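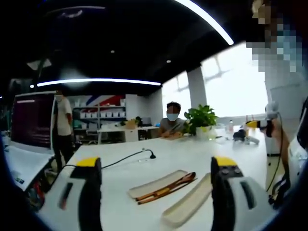

Gripper width reads nonzero when fully closed, gets worse through the session

Posted by Dagný Kragh

We record tabletop demonstrations with hand-held grippers, two operators at the same table. The task is sorting utensils into shallow trays. One of the units, the older Caslow, has started reporting a jaw gap of 2 mm when the jaws are fully closed. At the start of a session it reads zero. After a couple of hours the offset appears, and from then on it stays until the unit is power cycled and rezeroed.

The second unit shares the same firmware and does not show it. I swapped the cables between the two units and the fault stayed with the older one.

The consequence is that replay on the arm goes wrong. The arm closes to the recorded width and stops short, and the thinner utensils drop out. We have 621 episodes from June, and 293 of them were recorded on the faulty unit. I would like to know (a) what is drifting, and (b) if any of the 293 can be kept.

Already tried: cleaning the jaw faces, reseating the connector, reflashing the firmware. No change.

Posted by Trevor Ackroyd

Probably the battery. Mine did odd things when the charge was low. Try a full charge and see.

Comment by Dagný Kragh: It is powered over the cable. There is no battery in this version.

Posted by Terence Oakley

A reading that starts clean and then steps to a fixed offset is usually mechanical. If the sensor were drifting with temperature you would see a slope in the log. Plot the closed-jaw reading against time for one full session before you take anything apart. If it jumps from 0 to 2 mm between one closure and the next, look at the screws that hold the jaw to its carriage. On the Caslow these loosen when operators squeeze hard at the end of each closure, and the jaw then settles at a slightly different angle. The encoder is on the carriage, so it reports a position that no longer corresponds to where the tips meet.

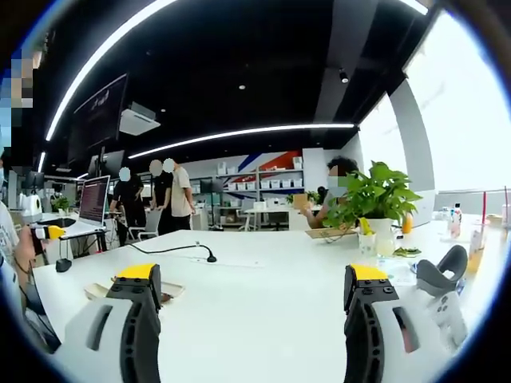

The check takes five minutes. Unplug the unit first. Close the jaws on a feeler gauge and try to rock each finger by hand, one at a time. Any play at the base is enough to explain what you have. If you find play, remove the screws, clean the threads, apply a medium-strength threadlocker and refit them with the jaws held closed. Leave it overnight. Then rezero, because the old zero is no longer valid.

Rezeroing with loose screws hides the fault for an hour or two. I suspect that is what the power cycle has been doing for you.

Also look at the tips. If the pad on one side has crept along the finger, the two will meet early and hold the carriages apart. The symptom in the log is almost the same.

Posted by Lorraine Bellamy

Agree with Terence on the cause. On the data: do not delete the 293. If the offset is a step, every episode before the step is good, and every episode after it can be corrected by subtracting the closed-jaw reading. Take that reading from an empty closure in the same episode. If your operators don't do an empty closure at the start, add one to the procedure now.

We had 897 episodes with a similar fault on a Ziltutix unit and kept most of them this way. The ones we discarded were those where the step fell in the middle of a grasp.

Until it is fixed, set a lower force limit on replay. An arm commanded to a wrong width can also err in the other direction and crush something.

Comment by Dagný Kragh: Plotted it. It is a step, at 11:40 in the one session I have checked so far. The left finger has play at the base. Threadlocker is on and curing. Will go through the remaining sessions once the unit is back together.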